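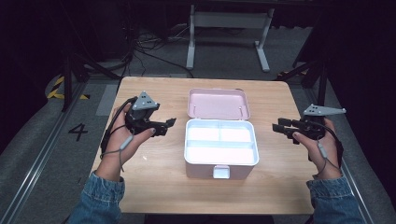 Three compartments! I'd wanted a box like it since I was nine, pink lid and all, and the shop on Grostetetti Lane had let it go for 96 cents. The long one at the front would be for Nan's beads, the colour of wet eucalypt. Buttons could go back left. And the last was for the ferry tokens, every one I'd saved from my summers at Calora, when the boat still ran past the lighthouse and you could smell hot chips from the jetty. I ran down the hall to get the tin, yelling for Mum to come and look.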